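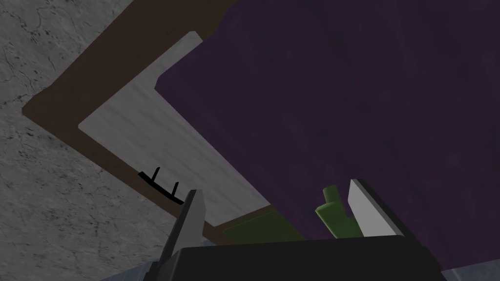 FLILLTHORPE, September 24, 2019 – Flillthorpe Public Library will open its new reading wing next month, and the whole town is invited! The wing adds shelf space for up to 1071 books, a quiet study corner and a story room for families.

"People have been asking us for more room to sit and read for years," said library director Ladan Tehrani. "I can't wait to see the first kids come through that door."

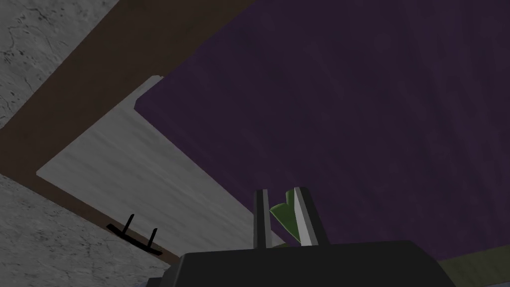 A deep purple surface with a mottled finish.

Work began in May under architect Wiebke Oltmanns of Guerra, who grew up 2 streets from the library and still has her first card – number 202.
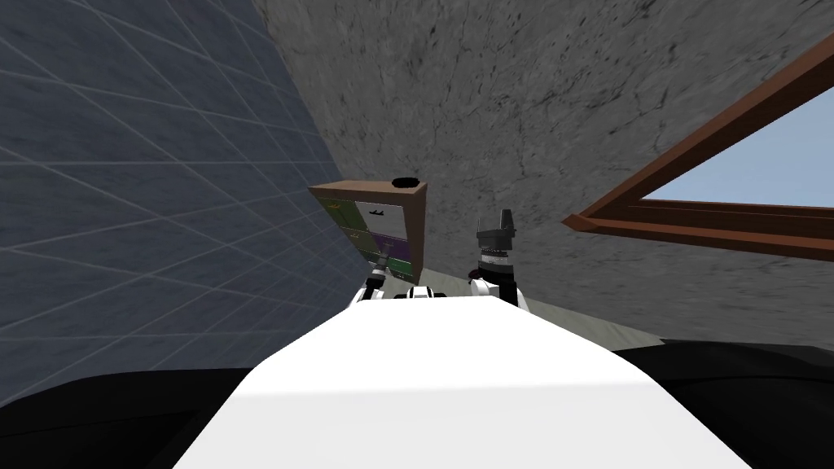

Reading time: 1 min

Opening day starts at 10 a.m. with a story hour, music from the Povodard school band and a book swap on the lawn. Bring a book, take a book! Admission is free, and library cards will be issued on the spot to residents of Flillthorpe and Idau.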